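This site uses cookies to remember your settings. Accept | Manage preferences

Re: [pirzada-users] How many examples for a new table set?

> We have 2,000 episodes from the Flarko kitchen set and the policy
> is good on them. When we change the objects it fails on almost
> everything. Do we need to record all again from zero?

Hello,

No, please do not start from zero. At Noltska we had the same trouble, and I can tell what we did.

We also had one big set, 2,396 episodes, and nearly all of them with boxes and cups standing upright. The policy learned that a carton is always vertical. So for the new set we wrote a rule: in each session at least one thing must lie on its side, and one thing must be transparent. We use groceries and snacks, nothing special. A milk carton, a water bottle, popcorn in a paper cup, a clear acrylic stand.

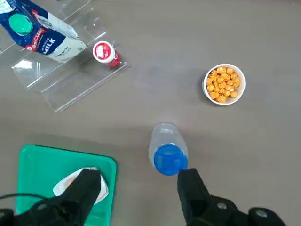 The transparent things are the most difficult for us. On a gray table the bottle body almost disappears in the wrist view, and our labelers were marking only the cap. After this we changed the instruction — they must mark the full bottle, also where the table is visible through it.

Second advice is about the operators. Change the layout after every 7 episodes, not at the end of the day. When we left it longer, people began to repeat the same path with their hand, and these episodes taught very little. And keep the failed grasps, but put them in a separate folder with the tag "retry". The Tralex loader ignores this tag by default, so you will not train on them by mistake.

For the old 2,000 I would keep them all and mix them with the new ones. We sample 3 new episodes for one old. Maybe another ratio is better, we did not have time to test it.

If you send me your episode config I can compare it with ours.

Best regards from the Noltska lab

Comments

gridlock_m: Does the 3 to 1 ratio stay the same for the whole training, or do you lower it later?

tabletop_fan: Thank you for the labeling tip. We had exactly this with clear cups.

okra77: The loader reads the tag only in lower case. I lost one afternoon on it.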